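Treko Rosau 6 Table Tennis Bat

In stock. Ships in a plain cardboard box, the same one the blades come to us in.

Price: $157
Handle: flared or straight
Weight: 6 ounces, give or take whatever the tree was doing that year
Rubber: Stelia Medium, red one side, black the other
Case: not included, see below

What it is

The Rosau 6 is a ready-made bat for people who have been playing in a club for a season or two and have started blaming their equipment. Sometimes they're right. If you are still using the bat that came in a set of four with a net and some orange balls, you have a fair complaint, and this is what we'd sell you next.

It is an all-around bat. In table tennis that word usually means the maker couldn't decide, so let me be more exact. It blocks well, it pushes well, it will loop if you bring your legs along, and it smashes about as well as you do. It will not make you fast. We sell a bat that makes people fast, and we take a good many of them back.

The blade

Five plies of wood and no carbon. Carbon is wonderful stuff and I have nothing against it, except that in the hands of an improving player it sends the ball off the end of the table with great authority. The outer plies of the Rosau are soft enough that the ball stays on the bat for a moment and you get to have an opinion about where it goes.

Kourosh Yazdani designed the head shape, which is a touch wider than our older Kinnunen model. He wanted it wider still. We compromised after he hit himself on the knee with the prototype during a demonstration.

The flared handle suits most people. The straight one suits people who turn the bat over between strokes, and people who once read that they ought to. If you have small hands, order the flared and take the edge off the shoulders with fine sandpaper. Go slowly. You can't put it back.

The rubber

Stelia Medium is a grippy inverted rubber on a 2.0 mm sponge. It has enough bite for a proper spin serve and it forgives you for misreading somebody else's. Harder sponges reward a full swing, and if you have a full swing you probably don't need a product page.

The sheets are glued and trimmed in our workshop by Impi Leinonen, who does it with a scalpel and does not care to be talked to. Edge tape is already on. If a corner starts to lift in the first month, send the bat back and we'll reglue it free. If it lifts after you have struck the table with it, we will also reglue it, for $6, and we can tell.
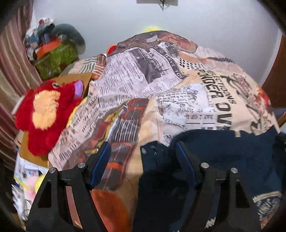
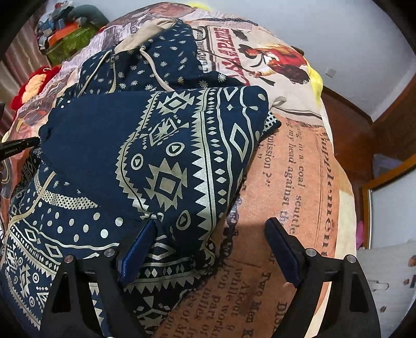

Looking after it

Clean the rubber after you play. A damp sponge does it, or one of the foam cleaners if you like paying for foam. Let it dry and put a protective film over each side. Rubber that is cleaned and covered stays grippy for a long season. Rubber that lives face down on a radiator becomes a different product, and quite a slippery one.

Don't leave the bat in a car in August. I write this every year and every year somebody sends me a photo of a bat with the sheets curled up like breakfast bacon.

Don't wipe it on your shirt between points either. I know the good players on television do something like it. They get their rubber free.

When to replace the sheets

The blade should last for years. The rubber won't. Play twice a week and you can expect a set to fade by the end of the season. Test it by dragging a clean ball across the surface: it ought to catch and roll, and if it skates, the sheet is done. A replacement pair, glued and trimmed, goes on your own blade for less than half the cost of a new bat. Write "straight" or "flared" on the slip, even though we'll have the thing in front of us. It helps with the paperwork.

What players have told us

"Went from losing to my brother-in-law to losing to him more slowly. Very happy with the control." Jouko Mäkelä

"The backhand block is excellent. My forehand is still my forehand. Four stars." Aleksi Mustonen

"Too slow for me, exchanged it, came back for it a month later. The shop was polite about this." Oldřich Bednárik

We were polite about it. He paid the postage both ways.

Who shouldn't buy it

Defenders who chop from well behind the table will want something softer on at least one side, and we make up combinations on request. Penhold players should look at the Kinnunen, which comes with a short handle. Children under ten or so tend to find the head heavy, and there is a junior Rosau with a thinner handle and a lighter blade that costs a good deal less. They will lose it at a tournament anyway.

If you already own a good blade, buy the rubber alone. I'm told I shouldn't put that on the page for the complete bat, but it's my page.

Cases and extras

The case is sold separately, and I have heard every joke about that. It's a stiff zip case with room for one bat and three balls. You can fit two bats if you leave out the balls, at which point you are relying on your opponent.

Also available to add at checkout: protective film, a spare roll of edge tape, and a box of three-star practice balls. The balls are white. We stopped carrying orange ones because they got mixed up with the white ones, and the arguments carried through the wall.

Ordering and returns

Orders placed before noon go out the same afternoon unless Impi has run out of glue. You may return an unused bat for any reason, and a used one if you've played no more than two sessions with it and the rubber shows it. We charge a small fee for restoring the sheets. A bat with initials carved in the handle is yours for life.

The first run was 800 blades, and as of March 18, 2024 there were 383 left, most of them flared. When they're gone we will make more, with the same plies from the same mill. There's no need to panic and order two. One person has, and I think he just didn't trust the checkout button.

Questions about handles, sponge or left-handed play go to the shop address at the foot of the page. The bat is the same for left-handers. We do get asked.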